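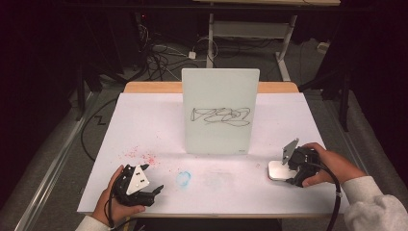
Savberg, maio de 2023

Gruteder – placa de alimentação para computadores de bordo

Se já tentaram pôr um computador pequeno a viver dentro de um carro, sabem qual é a parte chata. Não é o Linux, não é o ecrã, nem sequer é passar cabos por trás do tablier (embora eu tenha perdido ali um parafuso que ainda hoje chocalha nas curvas). É a corrente! O motor arranca, a tensão vai abaixo, o computador reinicia. Desliga-se a chave, o cartão fica a meio de uma escrita e na manhã seguinte temos um sistema de ficheiros para reparar no estacionamento do supermercado.

Desenhei a Gruteder para o meu próprio carro, uma carrinha velha com tomada de isqueiro e pouco mais. A primeira versão era feia e aquecia demais. A que vendo agora na Nestbridge é a sétima, e é a primeira que deixei ligada durante um inverno inteiro sem lhe tocar.

O que faz: recebe os 12 V da bateria, entrega 5 V estáveis ao computador e vigia o fio da ignição. Quando se roda a chave, o computador arranca. Quando se tira a chave, a placa avisa o sistema por um pino, espera que ele se desligue como deve ser e só depois corta a alimentação. O tempo de espera vem definido para 200 segundos, o que dá de sobra para guardar o percurso e fechar a música, mas muda-se numa linha do ficheiro de configuração. Eu uso bastante menos.

O serviço que corre do lado do Linux chama-se kinnunen. É um programa pequeno em C, sem dependências esquisitas, com 963 linhas contando os comentários (e há comentários a mais, bem sei, gosto de perceber o que escrevi passados seis meses). Vem com a unidade para systemd e um script para quem preferir outra coisa. O código está todo aberto, o esquema da placa também.

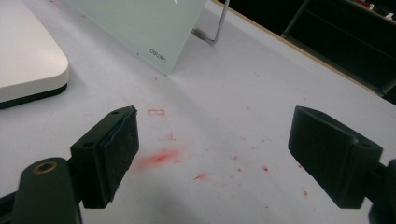
Quanto à montagem, precisam de três fios: positivo permanente, ignição e massa. Ponham um fusível no positivo, por favor, o mais perto possível da bateria. A placa traz proteção contra inversão de polaridade, mas isso não é desculpa para ligar às cegas – tenham um multímetro à mão e confirmem qual é o fio da ignição, que em alguns carros a cor do manual não bate certo com a do cabo.

Na caixa vêm a placa, o conector de parafuso, um cabo de fita curto e quatro espaçadores. O fusível e o porta-fusíveis compram-se à parte, assim como a caixa. Quem tiver impressora 3D encontra os ficheiros da minha na mesma página do código.

Perguntam-me muito se funciona em camiões de 24 V. Esta não, lamento. Ando a trabalhar numa versão para isso e, se os componentes chegarem, gostava de a ter pronta em outubro.

Preço: 373 coroas, portes à parte
Referência: Gruteder 7
Alimentação: 12 V, só corrente contínua
Saída: 5 V
Software: kinnunen, incluído o código-fonte
Envio: a partir de Savberg, em envelope almofadado

Se a vossa instalação fizer alguma coisa estranha, mandem-me o registo do kinnunen junto com o modelo do carro. Sem o registo fico a adivinhar, e a adivinhar demoro muito mais a responder.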